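Last updated: June 2, 2021
12 shares · 3 comments

4.2 Small stuff in a box

So, on to the chore I complained about most while we were writing this up. Folding towels gets all the attention, and I get why (it films well!), but if you ask me what eats up time in a real home, it's the shallow box where the little things end up. Liên Thái and I had a bet going over whether our Stavden policy would handle it by February. I lost, and I still owe her lunch.

We trained on 3776 demonstrations, and 1347 of those were box tidying of one sort or another. On single objects set well apart, the policy did fine. Put the same objects up against each other and it fell to 40 percent, and most of the misses came down to one thing: the fingers went for the item on top and bumped whatever was leaning on it. Round, flat pieces were the worst, because there's so little edge to get hold of. Cables were a pain too, though a cable that's already tied in a bundle is much kinder than a free one, and Ngọc Huỳnh thinks we should score the two separately. I'm coming around to that.

People working with the same kind of two-finger tool don't have nearly this much trouble, so I don't buy the idea that the fingers are to blame. Figure 3 gives a feel for how crowded the work gets.

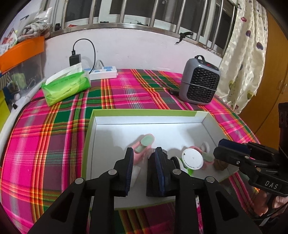
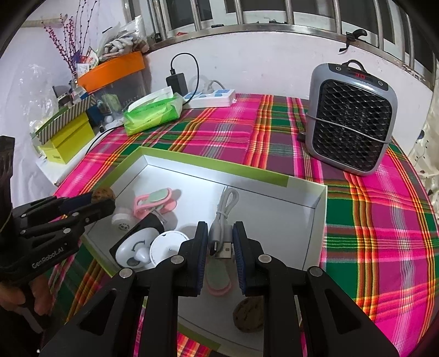
Figure 3. Mixed small items in a shallow box, with black hand-held grippers.

Giang Diệp asked me whether I'd let the thing loose on my own desk drawer yet, and my answer is no, not with anything in there I'd miss. I would let it sort a box of spaced-out parts while I made coffee, and a year ago I wouldn't have said even that much. The next thing we want to try is a slow nudge before each grasp, just enough to open a gap, and Xuân Lã already has a rough version running on the Prorkard arm. Timing for that version is in Section 5.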